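News > Members > From the Cloth Cupboard

Well, the herringbone question has filled my mailbag again, and I couldn't be happier about it! After my few lines in June on telling herringbone from plain twill, so many of you sent in snippets that I've had to clear a second drawer. The short version, for anyone who missed it, is that a twill has slanting ribs that all run one way, while a herringbone turns back on itself in columns - like the bones of a fish, if the fish were very tidy.

Where it gets muddled is with chevron. In a chevron the points meet neatly, and in a true herringbone there is a small break where the slant changes direction, so that the ribs don't quite join. Run a fingernail down the column and you'll often feel it before you see it. 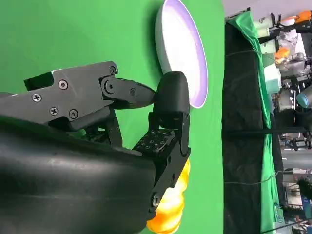
Inger Bergmann wrote to say that the break is much harder to find in a fulled cloth, and that she brushes the nap back with an old toothbrush before she makes up her mind. I tried it on my gray Pustow coat and she is quite right (the toothbrush has not recovered).

The sample library now stands at 1,863 pieces, up from 1,854, and most of the new ones are lovely soft overcoat weights from the Faltar mill. Do keep them coming - a piece the size of your palm is plenty, with the fiber written on a tag if you know it.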